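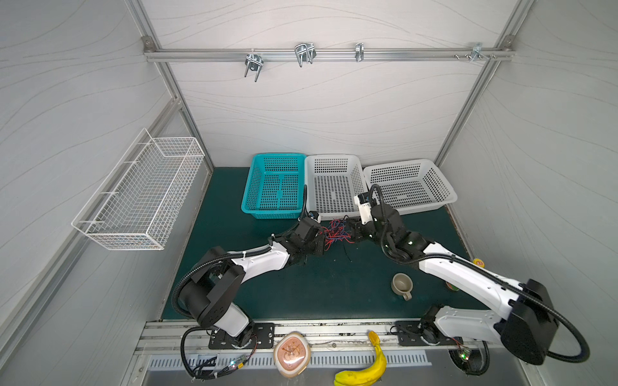 Hooks on the rail, baskets along the back.

I pan for gold most weekends from June until the creek gets too cold for my fingers, and the question I get more than any other is how to deal with the fine stuff at the end. You've got a cup of black sand, you can see yellow specks in it, and every time you swirl the pan half of them wander off. So this is how I do it at home, with a plastic pan, a tub and a lot of patience.

First, dry everything and classify it. I run my concentrates through a 20 mesh screen, then a 50, and keep each size in its own tub. Please don't skip this! Big grains shove little gold around, and you'll be chasing it all night.

Next comes the magnet. Put it inside a plastic bag, pass it over the dry sand, then turn the bag inside out over a second pan. Do it again with what you picked up, because magnetite loves to carry a bit of gold along with it. My last bucket from Brevgate weighed 2,000 grams dry and the magnet took out 731 of them (yes, I weigh things, it's a sickness).

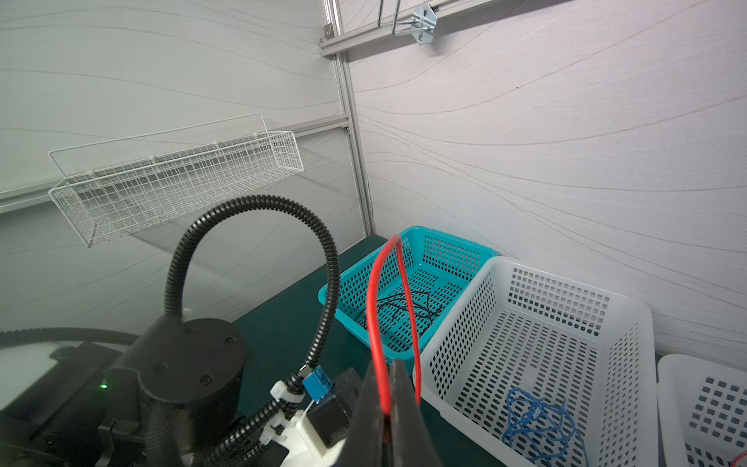
Red wire loop and turquoise basket.

Now fill your tub with water and add one drop of dish soap. Just one. Fine gold floats if there's any oil on it, even from your hands, and the soap lets it sink. Take a couple of spoonfuls at a time, shake the pan level for a good while, tilt it, and let the water lift the top layer off over the riffles. Then level it and shake again. It's slow, and I spend 45 minutes on a small batch without feeling bad about it. 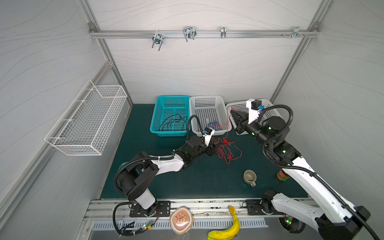
Efthymia Alexiou wrote in to say she skips the soap and uses a splash of rinse aid, which makes less foam, and that she always pans her tailings a second time before dumping them. I tried the rinse aid on some Jedance sand and I'm a convert, so use whichever you have under the sink.

Once you're down to a thin crescent of black sand, stop trying to wash it all away. Put in half an inch of clean water, tip the pan so the sand sits in the crease, and tap the rim gently with your knuckles.
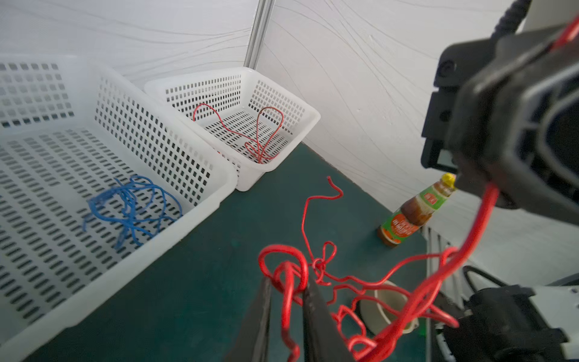

The gold will hang back while the sand creeps forward, and you can pick it up with a snuffer bottle. Keep the leftover sand in a labeled jar and run it again over the winter.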